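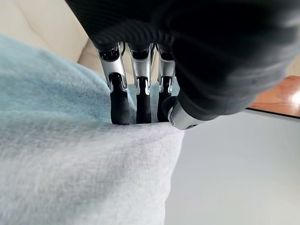 How often do the fingertips need changing?

Every 400 grasps on fleece, sooner if the ridges feel smooth under your thumbnail.

Hand maintenance at Skivine -- gallery
2019-07-24
2 min read

Quick one. Notes from looking after the Tapsell hand on the blanket job. Full write-up when there's time, probably after the Jaltness visit.

Fleece is the worst thing we run for lint. Gets into the hinge pins, packs down behind the links, then a finger starts closing late and the pinch goes off. Routine at the moment: soft brush round every joint, dry cloth on the metal, no oil near the tips. Glove off once a week and shaken out (outdoors please). Check the cuff seam while its off, the old one wore through in May.

Thumb needs re-zeroing after any glove change. Takes five minutes. Do it with the hand open and pointing down, otherwise the reading drifts and you'll be doing it again.

Tips -- push on, quarter turn, tug. If it moves, it isn't seated. Spares are in the Holeck box, bottom shelf, 59 left at last count so no need to hoard them.

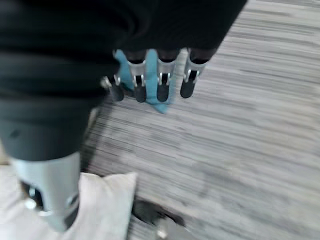 Light blue cloth in the fingers, over the striped carpet.

Wrist cable next. Two of the clips have gone soft and the slack rubs on the glove when the arm swings. New clips on order, tape untill then.

Comments (2) | Shares (5)

Contact Skivine workshop | © 2019 Skivine | Back to top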